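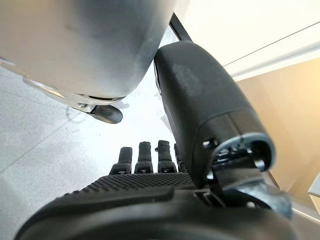
Teaching the hand: a gallery from our February sessions

I've been promising a page of pictures since we started, and what I've got ready so far is one picture and a great many notes, so the captions have grown a bit. Sorry to anyone who came for a quick scroll!

For those who don't know us, we're a small outfit called Nurnura and we collect examples for a learning system. One of us guides the robot through a job, the cameras and joints all get recorded, and the whole lot goes off to be learned from. Then we do it again. And again, with the thing we're handling shoved a bit to the left. I do most of the guiding, Tarmo Urbonaitė looks after the recording side, and Merike Grīnberga decides what we should be doing next and whether what we did yesterday was any use (she is very fair about it, even when the answer is no).

The view from the wrist

The top picture is from the little camera down at the wrist, and it's the one I watch most while I'm working. You get the back of the hand, four fingers pointing away and the thumb coming up on the right, so large and close that the fourth finger is mostly hidden behind its base. I found that maddening for the first couple of sessions. I kept leaning sideways in my chair to look round the thumb, as if that would help.

Tarmo's view is that if I can't see the finger then the system can't see it either, and I ought to get used to working the way it will have to work. So I've stopped asking for a second wrist camera. I do still lean.

The thumb

Everyone who visits looks at the fingers first, but it's the thumb that makes or breaks a recording. It's a boxy great thing with rounded corners, open at the lower end where you can see the silver ring of the joint and the small screws and fittings inside. In this one it's come up very nearly to the underside of the big rounded metal housing.

My rule when the thumb is next to something hard is to move one thing at a time. Thumb first, then wrist. If I try both together I get a sort of flinch in the middle, and a flinch is exactly what you don't want copied. Vaida Avotiņš went through a batch of mine and found the same little wobble in 6 of them, always at the point where I'd got impatient. They came out of the set. I was cross for an afternoon and then I did them over, slower, and they were better.

The housing

I'm fond of this bit of the picture — all that brushed silver-grey, bright on one side and going dark towards the rim, with a few smudges and scuffs on it. Curved metal is awkward for a camera. The shading slides about as you move, and there's nothing much printed or patterned on it to hang on to, so a mark like a scuff ends up being quite useful.

Heino Lill wanted to polish everything before we began. Merike wouldn't have it. Her reasoning is that nobody's workshop is going to be spotless, and if the examples only show clean metal then the first thumbprint will come as a shock. There's a tin of polish on the shelf with a note on it saying NO in her handwriting.

The bracket and the clip

Under the housing there's a lighter bracket running off at an angle, and at the end of it a small black clip with a glossy tip, hanging just above and to the left of the leftmost fingertip. Black clip, black fingers. When I'm tired I lose track of which is which, and I've learnt to look for the faint shadow the clip throws on the floor.

Vaida labels this sort of thing for us, and she's strict about it. If she can't say where the finger stops and the other thing starts, the recording goes in a folder called Plidus (don't ask, it was the name of an old project and the folder was already there) and someone else has a look before it's used. Shirley Cormier usually gets that job. She has the patience for it and a much bigger screen than the rest of us.

The floor

Speckled pale grey with little dark flecks, and a tile joint crossing it on the left. I've got very attached to that joint! It gives me a straight line to judge the wrist against, and I use it without thinking.

That worried Merike as soon as I mentioned it, and quite rightly. If I'm steering by a line on the floor, the system might pick up the same habit, and then what does it do on carpet? So we now shift the starting position between runs, and I try to go by the fingers. In one stretch we did 33 runs with 2 breaks for tea, and by the end I'd more or less stopped looking at the line. More or less.

The glare

Just past the fingertips the floor goes almost white where the light comes off it. We had a long chat about whether to keep recordings like that. Heino was for blinds. Tarmo was for keeping the lot, and he won, though we've agreed that each batch should have some duller light in it as well. I now do a few runs at half past four, when everyone else is putting their coats on.

The fingertips

Last one, and a small detail: the rounded tips are textured, and the pad across the back of the hand has a fine grid of raised square bumps that catches the light along its top edge. I like having that edge in view. When it brightens or dims I know the wrist has rolled a touch, often before I've noticed it in the fingers.

More pictures when Shirley has been through the next folder. If you'd like to come and have a go at guiding, write to Merike and say which mornings suit you. Bring a jumper, it's chilly in there before ten.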